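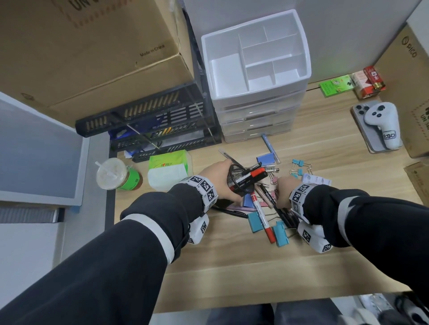
Pens, binder clips and four marker pieces at a desk in Collitstead. Photo: Plustel

Plunine gets its wrists checked every morning now

I spent a morning in August at the Plustel office in Collitstead, where the Plunine desk cell is back in use after a rebuild, and I came home wanting to clean out my own pen drawer. If you read my piece in the spring you'll remember Plunine as the arm that was supposed to learn how to tidy a desk. It still is! What has changed is how the people teaching it get ready for work, and that's the part I went to see.

The teaching is done by hand. You sit down at a desk full of ordinary stuff, you sort it, and cameras follow your wrists by the black-and-white square codes on the bands and on the blocks that hang under them. The arm's program is built from those recordings, so if a band has slid around your wrist since yesterday, everything you record that day is off by the same amount. Lieselotte Ackermann looks after the cell and she found this out the slow way. In July she threw away 200 recordings, a full week of pens and clips, after the arm kept closing its fingers 12 millimeters to the left of whatever it wanted.

"I blamed the arm first," she told me. "I had the gripper off twice. There was nothing wrong with the gripper."

The trouble was one block that had worked loose on its band. You couldn't see it unless you wiggled it, and for a week, well, no one had wiggled it.

So now there's a routine, and I got to do it (badly). Sleeves go on first, then the bands over them, snug enough that they don't turn when you make a fist. Then you take each block between finger and thumb and try to rock it. After that come the codes, which get a dry cloth and nothing else, since the cleaner they used last year left a shine and the cameras hated it. Then you hold both hands over the desk and turn them slowly, palms up, palms down, while the screen tells you which codes it has lost. Mine lost plenty. I was turning too fast, apparently, and I had let my thumb wander over one of the blocks.

The whole thing takes Lieselotte four minutes. It took me 20.

The bands come from Görtz, a small workshop across town that also did the mounting plate for the arm. Rosemarie Janssen cuts them there, and she has changed the fastening since July: the block used to be glued and is now held by two screws from the inside. She wants to go to a stiffer band next, but Lieselotte isn't sold on it, having worn the test one for an afternoon. They were still arguing about that when I left, in a friendly way.

I asked what happens to the desk itself between sessions, expecting some careful layout. There isn't one. The clips and pens get tipped out in a heap, the mesh holder goes down wherever it lands, and you start. Drawers, trays, a cup somebody has been drinking from, all of that can stay, and Lieselotte likes it that way because a real desk looks like that. The cameras stay put, though. They're bolted, and there's a paint line across every bolt so you can tell at a glance if one has turned.

The new set of recordings stood at 748 when I visited, all of them made with the screwed-on blocks. The arm goes back on the task next, starting with binder clips, which it used to drop more than anything else. Plustel says visitors can watch once the guard around the arm has been refitted, and I've already asked for a spot.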